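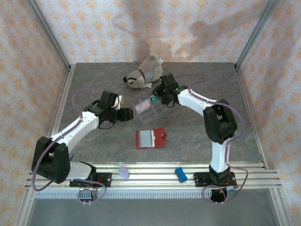 Chapter 14
Looking After a Two-Arm Cell

By the time you reach this chapter you have bolted a cell together, given it power, and watched it move, and you may feel (as most of us did the first time) that the hard part is behind you. I hope it is! But a cell spends far more of its life being looked after than being built, and the person who looks after it well is usually the one who has learned to stand in front of it for a few minutes with both hands in their pockets, just looking.

My own teacher in this was Philomena Fiadzo, who ran the bench cells at Hurndale when I arrived there knowing a great deal about motors and next to nothing about cables. She kept a maintenance log that had reached page 3179, and she could tell you which pages were about cables. Most of them were.

We will work from the front rail backward. The rail carries both base plates, so any looseness there shows up at the gripper many times larger, and you can spend a whole afternoon recalibrating joints when all that was wanted was a hex key. After the rail come the cable loops, then the joints in order from shoulder to wrist, and last of all the gripper fingers.

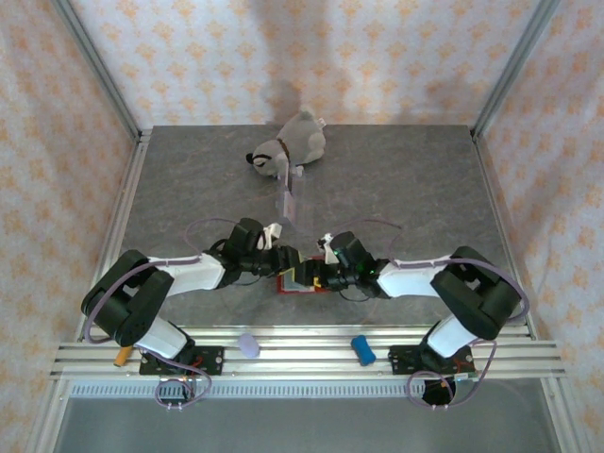

Figure 14.1. Two arms on a shared front rail, with the grippers close together over the middle of the table. Note the slack in the cable loops below the base plates.

Leave that slack alone. New technicians like to tie it up neatly, and a tidy cable on a moving arm will pull at its connector every time the shoulder swings out. Section 14.2 gives a method, worked out by Rajitha Dissanayake, for finding how much loop each joint needs.

Before you read on, find your own log, or start one, and write down the date and the state of each base plate bolt.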